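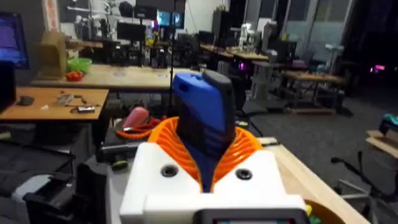

Caladlow workroom: tables and tools

July 2021

A small gallery from the upstairs workroom at Caladlow, put together by Zainab Olaniyan. The room was refitted in January and has been in daily use ever since. It is shared by two groups, Uner and Jerville, who keep their own shelves but use the same tables. The floor area is 188 square feet, so things tend to be put down wherever there is a space.

On the tables
Wooden tops throughout, with the longer table standing behind the smaller one. A green plastic bowl and a cardboard box share the long one, and a computer mouse has ended up on the other among some cables and metal parts.

Tools and hose
A blue and black handheld tool, with an orange hose coiled behind it. Hand tools are signed out on the sheet by the door and go back to the same hook – please check the number on the tag.

Using the room
Bookings are for 3 hours at a time. Larger pictures can be had from Zainab at the Triantafyllou Building, second floor. Please give the gallery title when asking.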